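Budgeting for a first arm: what am I forgetting besides the arm itself?
Help & Advice > Small Shop Automation > Buying and planning
Posted January 2026

Irja Leinonen
Hi all! I'm putting together a budget for a first robot arm at our place (we pack small gift items and toy assortments, mostly mixed bits that go from one basket to another before wrapping). I've got a quote from Trerach for a secondhand arm with controller, and one from Saarinen for a new one, and they're far enough apart that I keep changing my mind daily. The arm price I understand. What I can't figure out is everything around it – gripper, mounting, cables, the table, spares, somebody's time to set it up. My boss wants one number by the end of the week and I'd like it not to be embarrassing in July when the bills are in. What did you end up paying for that wasn't on the quote?

3 replies

Tove Blöndal
Oh, I have feelings about this! We went secondhand and I'd do it again, but I underbudgeted the extras badly. Our list of stuff that wasn't on the quote came to 2754 and most of it was boring: brackets, a decent plate to bolt the thing down, cable sleeves, a second set of fingers for the gripper, and freight both ways on a gripper that didn't fit our wrist flange. Ask Trerach which flange pattern it has BEFORE you order anything for the end of it. Also ask how many hours are on the joints and whether the teach pendant is included, as ours was extra.

The other thing is time. I told my boss two days and it took up to 21, spread over a couple of months, with me doing it between other jobs. Put your own hours in the budget even if no one's going to invoice you for them. 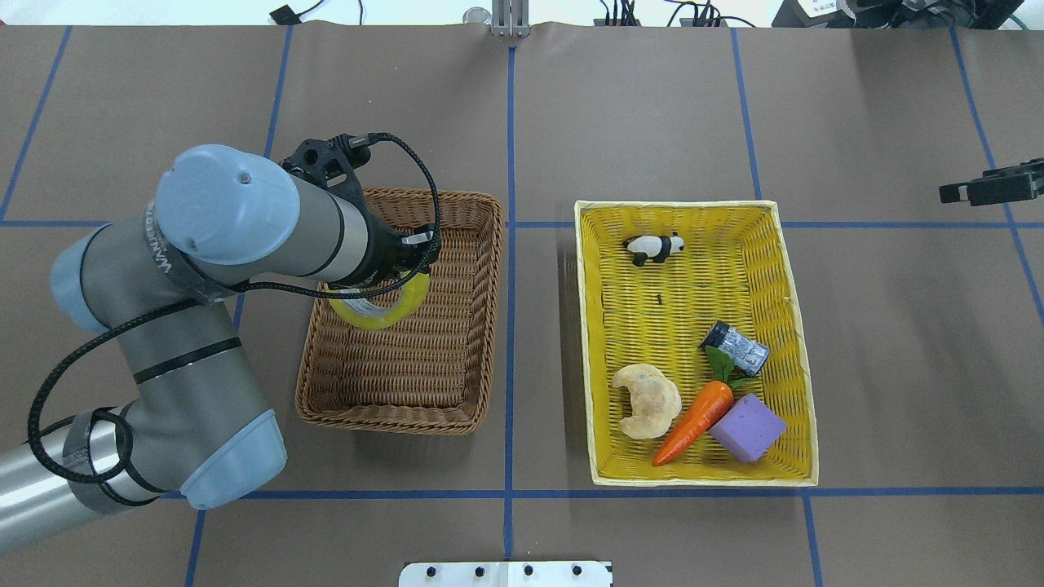

My advice on the table and test items is to spend almost nothing at first. Brown paper and blue tape for a grid will do you fine, a couple of wicker baskets, and then a deliberately annoying mix of things to pick up. A roll of tape is a good one to start with because the fingers can close around it, and then you work up to the awkward shapes, like a toy carrot or a little panda lying on its side. Do foam cubes too, they're easy but they squash, so you learn a lot about grip force. What I would spend on is cable management. If the cable's just looped along the outside of the arm, leave enough slack for the wrist to turn and price a spare from day one. I bought the spare late and paid for rush shipping, grr.

Erora
go new if you can, warranty alone is worth it. we have a Tasitz gripper, no complaints

Tove Blöndal
Forgot to say, Irja – if you do ask Saarinen for a revised quote, get them to split out the training. Ours had it bundled in and we only used half of it. Taking it off dropped the total enough to cover 40 spare fingertip pads, and we do go through those. And check the payload with the gripper on, not just the arm's own figure!

Irja Leinonen
This is so helpful, thank you both. I hadn't even thought about the flange. Emailing Trerach now and adding a line for my own hours, which my boss is going to love.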